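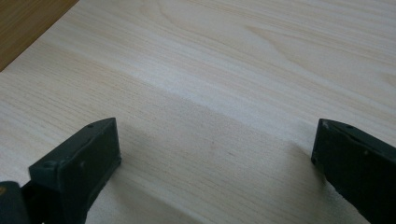 *2 min read*

Re: tea box, lid and dividers

On 10th March, Emerson Tavares wrote:

> Dear all, I want to buy a wooden tea box for the kitchen in Mudside. The one I had before smelled of varnish for weeks and the tea took the smell. Does somebody have advice? Also, is it better with compartments or without?

Dear Emerson,

I have used such a box for two years, so I can tell you my experience. With compartments is better. Mine has three long ones with thin dividers, and it holds some 40 bags if they stand upright.
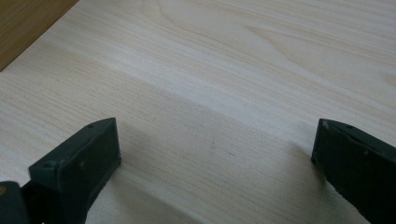

About the smell: leave the box open on a table for a few days before you put any tea inside. I also put a saucer of baking soda in mine overnight. Strong teas, like mint, I keep in their paper envelopes, otherwise everything tastes of mint in May.

Alois Kälin asked me the same as he asks everybody.
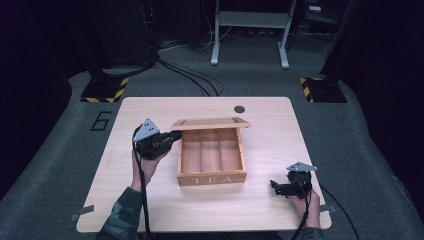 Should the box be washed before the first use?

Wipe it with a cloth that is only a little damp, then let it dry with the lid up.

Please look also at the lid before you pay. A lid with a frame and an inset panel can become tight when the kitchen is humid - mine did, and I had to sand one side with fine paper.

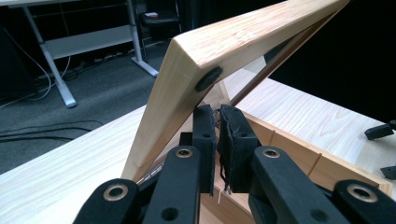 I would do this slowly and try the fit often, as the wood does not come back. The shop Stankevičius still had boxes last time I went.

With best regards,
Tarmo Lukoševičius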